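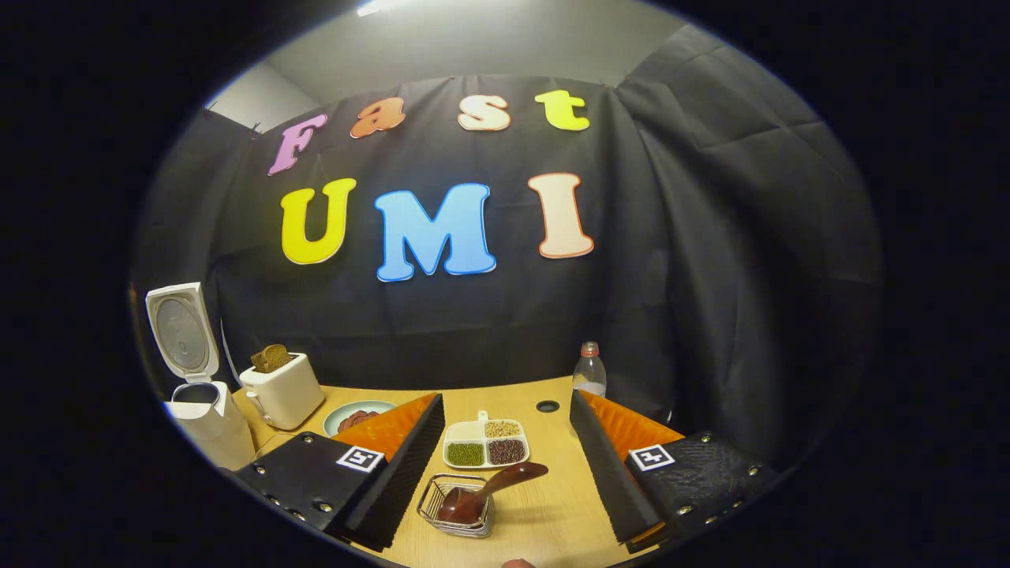 The Prasik Companion is the book I wanted the whole time I was watching Prasik, and since it didn't exist I wrote it! If you've seen all 3 seasons you know the problem. Someone walks into the throne room, says "my aunt sends her regards," and everybody at court gasps, and you're sitting there wondering which aunt. I used to pause, get up, fill the kettle (a plain white electric one like the one on the wooden table next to the toaster is perfect for this show, there's a lot of getting up) and come back with a phone full of spoilers. The Companion is meant to sit beside your mug and spare you all that.

The Prasik Companion, second printing
Hardcover, 80 pages, with fold-out family tree
Written by me, drawn by Hòa Vũ, published by Ireck

What's in it

The big thing is the family tree. It folds out from the back cover so you can leave it open while you read or watch, and it goes from the first river kings right down to the twins. Married-in relatives are in gray ink and blood relatives in dark red. Hòa drew every crest by hand, and the Dornex one (the heron with the broken oar) took her most of May. I wanted it bigger. She won that argument, and she was right.

After that come the house chapters. Dornex gets the longest one, mostly on account of old Lord Hầu, who I could write about all day. I know plenty of viewers find him cold. I've always thought his silence at his daughter's coronation was the best piece of acting in the show, and I've given it two full pages, so consider yourself warned. There are shorter chapters on the ferrymen, the salt priests and the northern cousins who only turn up when there's a funeral.

The index has 1,224 entries. Every named character, horse, sword and boat is in there with the episode where it first appears. Tuấn Tôn checked the whole thing against the episodes and found that I had mixed up two of the boats. They're the right way around now.

Spoilers

Each house chapter is split by season, with a black bar across the page wherever a new season starts. Stop at the bar and you're safe. The family tree is a different story, so please leave that folded if you haven't reached the wedding yet.

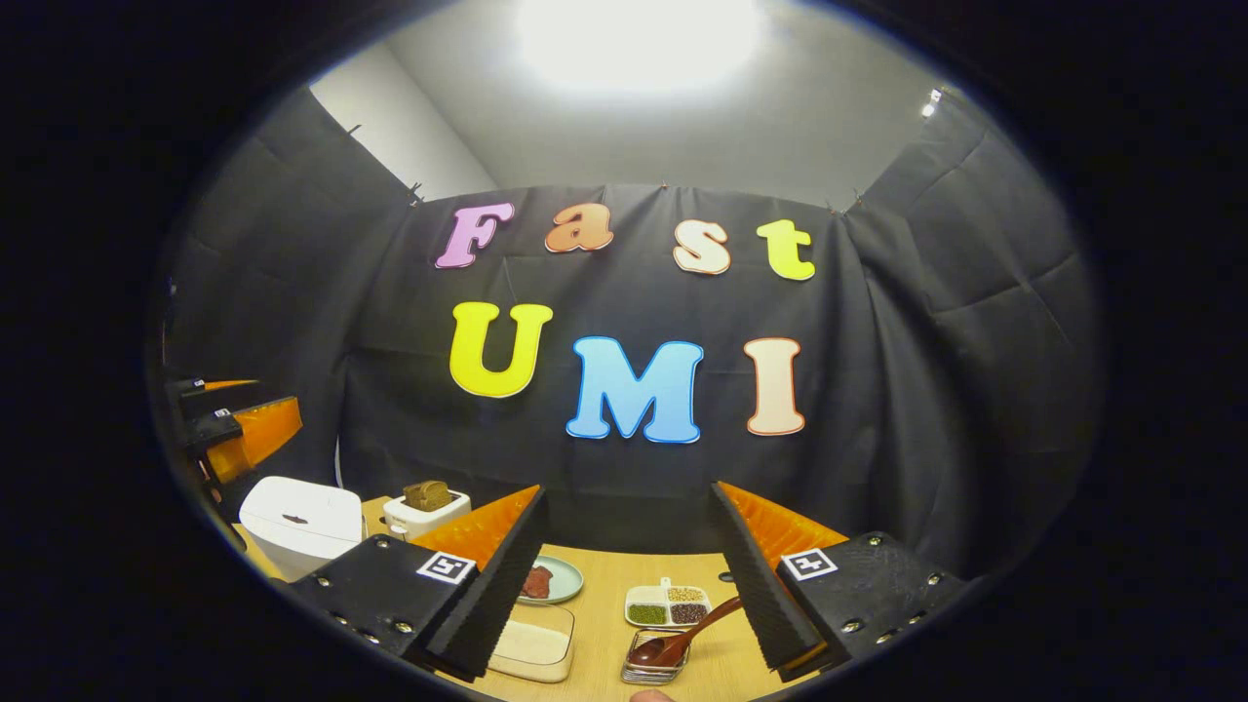
Do I need to have read the novels first?

The Companion follows the TV series only, so you can start with nothing but the first episode under your belt. Where the novels give a character a different parent I've put a small note in the margin, and you can skip those without missing anything.

Which printing will I get?

Everything going out now is the second printing. It has the boat fix, a sewn binding in place of glue, and slightly heavier paper for the fold-out, which some of you told me was tearing at the second crease. If you own a first printing and the tree has torn, write to me and I'll send you a loose one.

The signed edition

We made 200 signed copies with a cloth cover in Dornex green and a separate print of the heron crest. Hòa and I both signed them, me with a pen that was giving up toward the end of the pile, so my name gets a little scratchy in the later numbers. You can't choose your number, sorry! The text inside is the same as the regular edition.

Shipping

Orders go out from the Ireck stockroom starting 6th January. Both editions ship flat in a stiff mailer. If you order the regular and the signed together they'll travel in one box, and you'll only pay postage once.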